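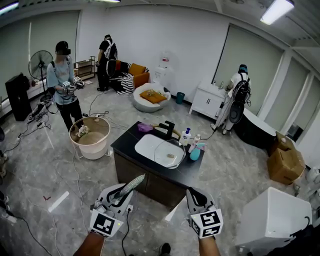 Workshop notebook: Skoneck room, furnishings

February, started writing at 9:40 with a tea, finished much later

Okay, the vanity is in. I know I said that in the last entry as well, but last time it was in the room and this time it's in its spot, which took most of the afternoon and both of the good furniture sliders. Black counter, dark wood base, white basin, black gooseneck. I like it a lot more than I did in the Barkisis showroom, where it was under yellow lights and looked like something out of a steakhouse washroom. Against our grey marbled floor it looks pretty sharp!

Things to sort out on it, before I forget. The left door rubs at the bottom when you close it fast. I think the base is sitting a hair low on that side, so somebody try a thin shim under the back corner and write down what you used. I packed it with folded cardboard for now and cardboard squashes. Also the faucet base turns if you lean on the spout. It needs the nut snugged up from underneath, and you'll want the long socket for that. The long socket is in the red drawer, or it should be.

On the counter I've been leaving the pump bottle, the little white bottle and the teal spray bottle down at the right end and the purple cloth on the left of the faucet. That's the arrangement I'd like to stick with for a bit. The clear glass bowl is another matter. It keeps ending up half over the basin, and I get why, the counter isn't deep and there's nowhere obvious to put a bowl down. But glass on the lip of a sink makes me nervous. Can we find a plastic one about the same size? I'll look when I'm at Grewal next, they had a bin of kitchen odds and ends for 2 bucks apiece.

The green-grey corn cob thing belongs with the kitchen stuff. It migrates. Everything migrates in here.

Laundry basket: the round white one with the tan rim is the keeper. It sits nicely on its stand and you can reach into it without folding yourself in half. I put the small pink and white things in there and left the big towels out altogether, because once a bath towel goes in you can't find anything under it. The old mesh one can go, it tips over if you look at it funny.

Sofa end is basically done as far as I'm concerned. Low black sofa, the black and white striped blanket over it, orange cushion on top, and then the round white pouf chair in front with the other orange pillow. I was worried the orange would be too much and it's the best thing in the room, it makes the whole back wall look like somebody lives there. The blanket slides down every time anyone sits. I tried tucking it deep into the back and that held for maybe an hour. Next idea is a strip of that grippy drawer liner underneath. We have a roll, 50 cm wide, hardly touched.

Water cooler is against the white wall behind the pouf with the small teal trash can on the floor beside it, and I'd like both to stay put. The can fills up faster than you'd think. If you're the one who tops it off, please be the one who takes it out.
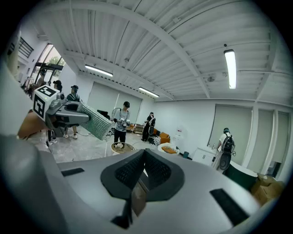 Blinds, then. I had all the pale grey rollers down for most of the day and I've decided I'm a blinds-down person in this room. The daylight off the trees is lovely but it wanders, and by mid-afternoon there's a bright stripe across whatever you're trying to look at. With them down and the tubes on, it's even all over and a bit flat, and colours stay the same from lunch to closing. I did leave the window on the left open to the trees for my own sanity.

One of the chains on the right-hand wall is stiff. You can get it moving if you pull straight down and don't yank it sideways, and I'd rather we didn't learn what a replacement costs. I priced a whole set once for the other building and the number had a comma in it (1,000 and change, before tax).

The silver crinkly panel. I'm fond of it but it needs a home. It's awkward to stand up, it's awkward to lay flat, and any new crease you put in it is there for good. My vote is to hang it from a pair of bulldog clips on the rail at the back of the storage bay, long side down, nothing leaning on it. Please don't roll it! I rolled a piece of the same sort of stuff at my last job and it never looked right again, and it shed little silver flakes in my car until summer.

Noise: that metal ceiling is hard on the ears when there are a few of us talking, everything bounces. Skosico sent over a quote for hanging baffles, roughly 14 panels to cover the middle of the room. I haven't decided. A couple of big rugs might get us most of the way there and they'd be useful for the sofa end anyhow, though then the pouf won't slide around as easily and I know some of you like that it slides.

For next time: shim, long socket, plastic bowl, drawer liner. And a second purple cloth, the one we have is getting pretty sad. I left the showroom receipt for the vanity taped inside the right-hand door, don't throw it out, the hinge warranty needs it.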